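Sinaga Merch Tracker: read me first

A list of licensed game merchandise, kept by hand, mostly jewelry and watches. 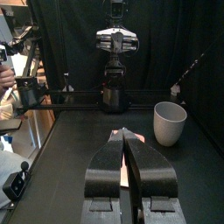
So what do you get when you download this? One big spreadsheet saved as a CSV, with 105 entries for rings, necklaces, earrings, watches and a few odds and ends tied to video game series, plus a small second file that lists the shops.

Hi! I'm Mawar, and I started this list because I kept missing preorders. I'd see a gorgeous pendant in somebody's forum signature, go hunting for it, and find out the order window had closed back in February while I was busy looking at something else entirely. After that happened with the Hurkstead anniversary ring (still sore about it, still looking for one in my size) I opened a spreadsheet and started typing. Then Cempaka Menon asked for a copy, then a couple of her friends did, and I figured it was easier to put it somewhere public.

What's in the folder

items.csv is the main thing. One row per item, and if a ring comes in several sizes it's still one row.

shops.csv has one row per shop, with the name, the country it ships from, and whether it takes overseas orders directly or makes you go through a forwarding service.

changes.txt is my diary of fixes. It's messy and I like it that way.

The columns in items.csv

name: what the shop calls it. If the shop only has a Japanese name I use that and put a plain English version in the notes.

series: the game series. Spin-offs go under the main series unless they have their own merchandise line, so yes, Irkeo Racing stuff is filed under Irkeo. I know some of you hate this.

type: ring, necklace, earrings, bracelet, watch, brooch, other. Cuff links are under other. So is the tie clip.

maker: the company that made the piece, when the page says so. Starnico does a lot of the watches in here and is nice and clear about it. Plenty of shops aren't, and then the cell is blank.

price: the original price before tax, in whatever currency the shop used. I don't convert. I tried converting for a while and spent my evenings fussing with exchange rates instead of adding anything new.

preorder_opens and preorder_closes: when I could find them. A lot of older entries have only the closing month.

ships: the shipping month as first announced. If it slipped, the later month goes in ships_revised, and oh boy does that column get used.

material: copied from the product page, word for word. "Silver tone" and "silver" are very different things when you're paying for them, so please don't tidy these up if you send me a fix!

status: announced, open, closed, shipped, restocked, canceled.

notes: anything else, such as box extras, engraving, or weird sizing.

About ring sizes

Japanese sizes and US sizes don't line up neatly, and every shop seems to have its own chart. I've kept the size exactly as listed and added the inner diameter in the notes if the page gives one. A Japanese 11 comes out to roughly a US 6, but check the chart on the page you're ordering from. I've been burned by this, and resizing a ring with an engraved band is no fun at all.

Where the info comes from

Shop pages, mainly, plus newsletters and the printed cards that come in the boxes. Syafiqah Tambunan typed up most of the watch entries from her own collection and her notes are much better than mine (she records strap widths!). Kurniawati Hidayat reads the Japanese pages for me and catches the mistakes I make when I lean on machine translation. Any mistakes still in there are mine.

I don't include resale prices. People ask for them a lot. They change constantly, and I don't want to be the reason somebody pays triple for a keychain.

Known problems

The earrings are patchy. I don't have pierced ears and I just don't notice them the way I notice rings.

There are 2 rows for the Irkeo moon pendant because it was sold in two finishes with separate product pages. I go back and forth on merging them.

Some shop links are dead. I leave them in since the address sometimes helps you find a saved copy of the page.

Canceled items stay in the list. If you're adding up what was released, filter those out first.

Using it

Do what you like with it. Sort it, print it, build a little calendar from it (Rohani Sumampouw did, and it sends her reminders at 7 a.m.). If you post it somewhere else, a mention of the Sinaga Merch Tracker would be lovely. The product names belong to their owners and I have no connection to any of the companies, I just buy too much of their stuff.

Sending me fixes

Open an issue with the item name, the column, and what it should say. A link or a photo of the box card helps a ton. New items are welcome too, as long as they're officially licensed. Handmade fan pieces can be beautiful, but they'd need a whole other list and I can barely keep up with this one.

I go through the issues in batches, usually late at night with tea, so give me a little while before you nudge me. And if anybody has the Hurkstead ring in a US 6 and is thinking of letting it go, you can open an issue for that too.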